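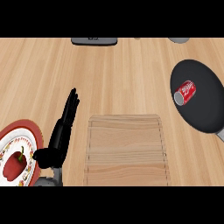
A red bell pepper on a decorated plate, with a cutting board close by.

Home | Features | Town & County | Food | Archive

The Street That Changed Wards

Print this story | E-mail this story

If you drive into Ternimberg from the Greenberg side you come down a long hill, pass the feed store and the old Brinex pump works, and then, just before the bridge, you turn onto Trunus Street, and for most of its length there is nothing about Trunus Street to make you slow down. It has maples. It has a church with a very good rummage sale in November. And for the past year or so it has been the most argued-over piece of pavement in the county, all on account of a line on a map.

The line is the boundary between the second and third wards. It used to run along the creek, where everyone more or less understood it to be, and last winter the city council moved it one block east so that the wards would come out closer to even. That put 93 households into a ward they had never voted in before. Most of them learned about it from a postcard, and a fair number of them threw the postcard away with the pizza coupons.

Gervásio Peixoto kept his. He showed it to me at his kitchen door before I had my coat off, and he had already underlined the part he didn't care for.

"I've been in the second ward for longer than my knees have been any good," he told me. "I know my councilman. I know where he lives. I know when he's home, too, which he may not be so happy about."

His councilman, up until the change, was Mortimer Pruitt, a retired surveyor with a soft voice and a habit of drawing on napkins. Pruitt voted against the new map, though he'll tell you (and draw you, if there's a napkin) that the old one had gotten lopsided. New apartments had gone up by the pump works, the east end had stayed just as it was, and sooner or later somebody was going to have to move something. What bothered him was the way it was done, at a work session in the middle of the afternoon, with the map handed out on paper so small that he had to hold it up to the window.

"I measured land for a living," he said, "and I couldn't find my own church."

Now, I should say that the people on the other side of this are perfectly nice about it, and some of them are tired. Violeta Orellana represents the third ward, and so she is the one who inherited Trunus Street, complaints and all. She spent a good part of the spring walking it door to door in the evenings, around supper, when she figured people would be in. She was offered a great deal of pie. She was also told, more than once and by people still chewing, that she was not their councilwoman and they would thank her to go fix the creek culvert, and then, when she explained that the culvert was in the second ward, they would say well, there you are.

"It's a funny thing to be told you don't represent somebody while you're writing down their phone number," she said. She fixed the streetlight at the corner by the church that summer, and I noticed that even Peixoto mentions the streetlight, although he gets to it late in the conversation and in a lower voice.

The question that is still open is whether the line goes to the voters. Marisol Ferreira, who grew up on the block and teaches civics at the high school, wrote a petition asking for a charter amendment. It wouldn't put the old line back. It would require any new ward map to be posted at full size in the lobby of city hall, and mailed to every address it moves, before the council could take a vote. I read it twice and it is a model of plain writing, and I wish she would have a go at my property tax bill.

Roscoe Boateng, the city attorney, thinks most of it would hold up. He is less sure about the words "full size," and we had a long and really very pleasant talk about how big a map is before it counts as big. He thinks the council could simply adopt the whole business by ordinance and save the cost of a ballot question. Ferreira says an ordinance can be undone by the next council on a slow afternoon, and she would like it in the charter.

Both ideas are on the agenda for the next regular meeting, which starts at seven in the evening, upstairs. Peixoto plans to sit in the front row, and Pruitt has promised to save him a seat on the aisle for the knees.

This site uses cookies to remember your preferences. By continuing to read you accept our cookie policy.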